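読了時間：約7分

色分けトレイのある机　教室の道具ギャラリー

ソルデン工作室では、小さな部品を色ごとのトレイに分けて片づけています。このページは、机まわりの道具と置き方をまとめたものです。開室から使っているものもあれば、去年入れ替えたものもあります。見学に来た方から「トレイはどう使い分けているのか」「ブロックは何個くらい要るのか」と聞かれることが多いので、一か所に書いておくことにしました。

教室は建物の二階にあり、作業机のある部屋と、棚だけの小部屋に分かれています。対象は年中から小学三年生まで。一回の定員は16人で、机ごとに四人が座ります。担当はハンネローレ・ゲルツとハフ・フォルクスの二名です。棚の管理はイドリス・アカーがしています。

机について

天板は白で統一しています。以前は木目の机を使っていましたが、茶色や黄色の部品が見つけにくく、終わりの時間に床や机を探し回ることが続きました。白にしてからは落とし物が減りました。つやのある天板も一台試しましたが、窓側の席で照り返しが強く、戻しました。いまの机はすべてつや消しです。

高さは二種類あります。年中と年長は低いほう、小学生は高いほうを使います。椅子は共通で、足が届かない子には踏み台を出します。踏み台は入口の右手に重ねてあります。

机の上には、始まる前に何も置かない決まりです。名札、水筒、上着は後ろの棚へ。トレイは担当者が配ります。子どもが自分で取りに行く形も試しましたが、棚の前が混むのでやめました。

トレイについて

トレイは縁のある浅いものを使っています。深い箱は中が見えにくく、底に残った部品に気づかないまま棚へ戻ることがありました。浅いトレイなら座ったままで中が見えます。

色は赤と紫のほか、緑、黄、青があります。部品の色とトレイの色をそろえるのが基本ですが、年長以上では、色と関係のない分け方もします。たとえば「長いものは赤のトレイ、短いものは紫のトレイ」という具合です。色に引っぱられて間違える子が多く、毎年同じところで手が止まります。二回目からはだいたい慣れます。

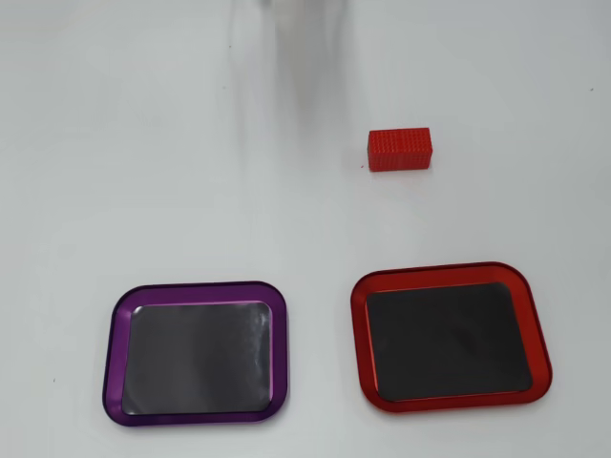

白い机の上の赤いブロックと、手前に並べた紫と赤のトレイ。紫のトレイには濃い灰色のマットが入っている。

マットは音を抑えるために使っています。部品を落とし入れると、トレイだけではかなり響きます。四人が同時に始めると隣の机の話が聞こえません。最初は布を敷いていましたが、ずれて端がめくれるので、内側の寸法に合わせて切ったマットに替えました。切るときは型紙を当て、角を丸く落とします。角が立っていると浮いてきます。

型紙は棚の引き出しの上段、封筒の中にあります。新しいトレイを買い足したときは、同じ型紙で合うかどうかを先に確かめてください。見た目が同じでも内寸が数ミリ違うことがあります。エルンハムで買い足した分は合わず、型紙を作り直しました。封筒に「E」と書いてあるほうです。

ブロックについて

教室全体で持っているブロックは800個ほどです。このうち授業で普段使うのは一部で、残りは予備として小部屋の下段に入れています。年度の初めに全部出して数え、欠けたものを抜きます。今年は106個を処分しました。例年より多いのは、古い箱をまとめて見直したためです。

抜く基準は次のとおりです。角が欠けて指に引っかかるもの。ひびの入ったもの。組んだときに外れなくなるもの。表面の細かい傷や色あせは、そのまま使います。

色の名前は、赤、青、黄、緑、白、黒、紫の七つだけを使います。朱色に近い赤も濃い赤も、片づけのときは「赤」です。水色のブロックは青に入れます。以前は水色を別にしていましたが、数が少なく、トレイを一枚占領するだけだったのでまとめました。

一つだけから始める

最初の回では、机にトレイを二枚置き、ブロックは一つだけ出します。どちらのトレイに入れるかを口で言ってから、手を動かします。慣れた子には退屈なようですが、初めての子はここで「言ってから置く」という順番を覚えます。次に二つ、その次に五つと増やし、三回目の終わりごろに一箱分を扱います。

トレイは子どもから見て手前に、ブロックは奥に置きます。手を伸ばして取り、引き寄せて入れる動きになるので、袖がトレイに引っかかりません。逆にすると、ブロックを運ぶ途中でトレイの縁に当たり、中身がこぼれることがあります。左利きの子の席も配置は同じです。左右を入れ替えてほしいと言われたら、その場で替えてかまいません。

トレイ同士は間をあけて置きます。くっつけると、二枚の縁の間に小さな部品がはさまります。間隔は決めていませんが、大人の指が二本入ればじゅうぶんです。

保護者向けの公開日には、同じことを大人にもやってもらっています。七月の回では、ネリス・ニコラスさんから「家の引き出しも浅いほうがいいのか」という質問がありました。引き出しの場合は深さより、仕切りの数を先に考えることをお勧めしています。

掃除と点検

授業のあと、トレイは中身を空けてからマットを外し、縁の内側を乾いた布でふきます。マットの下に細かいくずがたまるので、外さずにふくだけでは取れません。机は奥から手前に向かってふき、くずを一か所に集めてから捨てます。白い天板では小さなかけらも目につくので、残っていたら、ブロックの欠けがないかもあわせて見てください。

水ぶきは週に一度です。洗剤は薄めて使い、必ず水でもう一度ふきます。マットは水洗いして陰干しにします。完全に乾く前に戻すと、はがすときに跡が残ります。乾燥用の網はジョビラーの折りたたみ式を使っていますが、脚が一本ゆるいので、壁側に寄せて立ててください。

点検表は棚の横に下げてあります。記入するのは、日付、担当者、外したブロックの色と数だけです。理由を書く欄は、書く人と書かない人が分かれたので今年からなくしました。

棚について

小部屋の棚は三段で、上段が紙類、中段がトレイ、下段がブロックの箱です。トレイは全部で70枚あり、色ごとに重ねます。マットを入れたまま重ねると高さが出て中段に収まらないので、マットは別に束ねて立ててください。束は輪ゴムを使わず、幅の広いひもで留めます。輪ゴムの跡は消えません。

箱のふたには色の丸いシールを貼っています。字の読めない子にも分かるようにするためのものですが、大人にも便利です。シールがはがれた箱は、貼り直すまで棚の外に出しておきます。

貸し出しについて

トレイとマットは、近隣の園や子ども会に貸し出しています。期間は二週間までで、ブロックの貸し出しはしていません。借りたい方は下の連絡先へお知らせください。返却のときは、ふいてから色ごとに重ねてあると助かります。ルウェリン分室での受け取りは、いまは休止中です。

記事・写真整理：イユアン・オーウェン

お問い合わせ：ソルデン工作室 受付（二階）　｜　© ソルデン工作室　｜　ページの先頭へ戻る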